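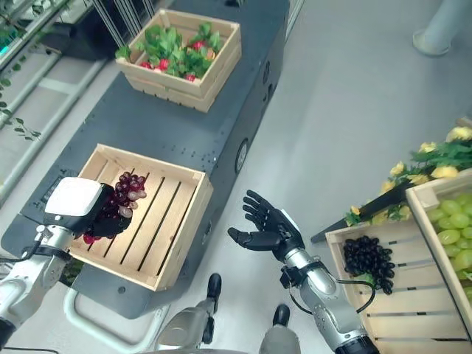

Red grapes and a slatted crate, with strawberries in the crate behind.

Larkum Fruit Crates: your questions

Do I need to line the crate?
For grapes, yes. The floor slats have gaps between them and single berries drop through. One sheet of plain paper is enough.

How should grapes go in?
Whole bunches, stalk up, in one layer. Don't pull off loose fruit first, just pick out anything split.

Can strawberries share a crate with grapes?
We sell them separately. Strawberries bruise under any weight and should be eaten within 2 days.

Is the wood treated?
No. It is left unfinished, so it will mark if juice gets on it. Wipe with a damp cloth and dry it standing on end.

Do you take crates back?
Yes, at the Macedo Road shop. The deposit is refunded if no slats are broken.

Can I order crates without fruit?
Yes, in packs of six or 11. For more than 100, write to Baltasar Segura at the shop. Large orders placed now will be ready in March.

Page updated 27/10/2023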